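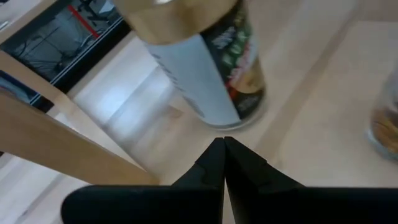

Food begins to change as soon as it is picked, caught, milked, or baked. Bread grows mold, milk turns sour, and a peach left on the counter becomes soft and brown. For thousands of years, people have looked for ways to slow these changes so that a summer harvest could feed a family in winter. Drying and salting are very old methods. Closed containers that keep air out came much later, and many of them are still familiar today. The can in the photograph has the usual cylinder shape, with a metallic gold section at the top and a soft shine along the rim. Cans of this general shape are used to store many kinds of food and drink. This page from the Drostska Learning Center explains why food spoils and describes the main ways in which people keep it safe to eat.

Why does food spoil?

Most spoiling is the work of living things that are too small to see without a microscope. Scientists call them microbes. Bacteria, yeasts, and molds are all microbes. They live in soil, in water, in the air, and on our skin. Many of them are harmless, and some are useful. A few can make people very ill.

Microbes need much the same things that other living things need. They need water. They need something to eat, and our food suits them very well. Most of them grow best when they are warm. Many need oxygen from the air, although some can live without it. When conditions are right, one bacterium can divide into two in less than half an hour. The two become four, the four become eight, and by the end of the day the number is very large.

Microbes are only part of the story. Fruits and vegetables contain natural substances called enzymes. An enzyme helps a chemical change to happen more quickly. Enzymes help a banana to ripen, and they go on working after the banana is ripe. They are one reason a cut apple turns brown. Air can also change the fats in foods such as nuts and butter, giving them a stale taste. This is called going rancid.

Every way of preserving food works by taking away something that microbes need, by killing the microbes, or by slowing down the chemical changes. Many foods are kept by two of these ways at once.

Drying

Drying takes water out of food. Microbes cannot grow well without water, so dried food can be kept for a long time. In hot, dry places, people laid fruit, fish, or strips of meat in the sun and wind. Raisins are dried grapes, and prunes are dried plums. Rice, beans, and pasta are also dry foods, and they keep for months in a cupboard if they stay dry.

In the high mountains of the Andes, in South America, farmers were already preserving potatoes 500 years ago by leaving them out in the freezing night air. During the day the potatoes thawed in the sun, and people pressed the water out by walking on them. After several days the potatoes were light and hard. They could be stored for years. The method is still used today, and the potatoes are called chuño (say "CHOON-yo").

Salt and sugar

Salt draws water out of food. It also draws water out of microbes, and most of them cannot grow in very salty places. Before refrigerators existed, ships carried barrels of salted meat and fish on long voyages. The meat had to be soaked before it was cooked, and it was still very salty to eat.

Sugar works in a similar way. Jam contains a great deal of sugar, which holds on to the water in the fruit so that microbes cannot use it. Honey has so little free water that a closed jar can keep for many years. It may turn cloudy and grainy, but it has not gone bad. Grown-ups often make it runny again by standing the jar in warm water.

Pickling and fermenting

Vinegar is an acid. Most harmful bacteria cannot grow in food that is acidic enough, and this is why cucumbers, onions, and beets can be kept in vinegar. The sour taste of a pickle is the taste of the acid.

Fermenting is a little different. In this method, people allow helpful microbes to grow. To make sauerkraut, cabbage is sliced and packed tightly with salt. Bacteria that can live with the salt feed on the sugars in the cabbage and make an acid, which keeps the harmful microbes away. Yogurt, kimchi, and many kinds of cheese also depend on helpful microbes.

Keeping food cold

Cold does not kill most microbes. It slows them down. A refrigerator should be kept at 40 degrees Fahrenheit or below. At that temperature, bacteria still grow, but most of them grow slowly. Leftovers from dinner should be put in the refrigerator within two hours.

A freezer is much colder. The water in the food turns to ice, and microbes cannot use ice. When the food thaws, the microbes that are left can begin to grow again. Frozen meat should be thawed in the refrigerator, and it should not be left on the counter.

Before there was electricity in homes, many families had an icebox. It was a cabinet with thick walls and a space for a large block of ice. In winter, workers cut the ice from frozen lakes and stored it under sawdust in special buildings. Some of it lasted through the summer.

Canning

Canning was developed in France in the early 1800s, when the government offered a prize for a better way to feed its army. The first successful method used glass jars and bottles. Food was put inside, the jar was closed tightly, and the whole jar was heated in boiling water. Metal containers followed soon afterward in England.

Canning does two jobs. The heat kills microbes and stops the enzymes. The tight seal keeps new microbes from getting in. It was some fifty years before scientists could explain properly why the method worked.

The early metal cans were made by hand and were very thick. Some had instructions telling the owner to open them with a hammer and chisel. Can openers for the home did not appear until the middle of the century. Modern food cans are much thinner. Many are made of steel, and many drink cans are made of aluminum. Most have a very thin coating inside, which keeps the food from touching the metal.

A can that is swollen, leaking, or badly dented should not be opened. A swollen can may mean that bacteria inside have been making gas. Show it to an adult.

What do the dates mean?

Many packages carry a date. "Best by" usually tells you how long the food will have its best taste and texture. "Sell by" is mainly a message to the store. The words are not used in exactly the same way everywhere, so it is wise to ask an adult before eating anything that is past its date. Looking and smelling can help, but some harmful microbes do not change how food looks or smells.

Try it at home: the bread test

You will need three slices of bread from the same loaf, three clear bags that seal, a marker, and an adult to help.

Write "counter" on the first bag, "refrigerator" on the second, and "freezer" on the third. Sprinkle a few drops of water on each slice and seal one slice in each bag. Put each bag in its place. Look at the slices at the same time each day for ten days, and draw what you find in a notebook. Do not open the bags again. When you have finished, throw them away unopened and wash your hands.

Words to know

Acid: a substance that can taste sour, such as vinegar or lemon juice. Some acids are dangerous and must never be tasted.
Enzyme: a natural substance that speeds up a chemical change.
Ferment: to let helpful microbes change a food.
Microbe: a living thing too small to see without a microscope.
Preserve: to treat food so that it keeps longer.

Text prepared for the Drostska Learning Center by Meenakshi Pisharody. Teachers may copy this page for use in class.

Learning Center > Science > Everyday Life > Keeping Food Safe
Topics Activities For Teachers Glossary Contact
158 shares 40 comments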